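Home robots still slow with drawers, Ruveo trial finds

Robots can now put away small items in a bedroom without help, but they take far longer than a person would, according to results released in August by the home automation firm Ruveo.

The company ran 4,000 attempts at simple chores in its Lerer test apartment. The list covered opening and closing drawers, picking small things up off a table and wiping flat surfaces. The machines finished 3,431 of them.
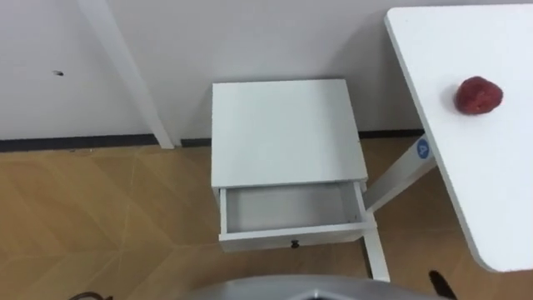

Drawers were the slowest job. Opening one, placing an item inside and shutting it again took 40 seconds on average. A person needs 9. Most of the failures came when the gripper slipped off a knob or pulled at an angle – a problem Ruveo says it will work on next.

Folding laundry and making beds were left out of the trial. The firm has not set a price or a sale date.

Related items
Abubakari stores drop shelf-scanning plan
Wadov opens second parts warehouse
Can a machine load your dishwasher?

Contact us | Copyright | Back to top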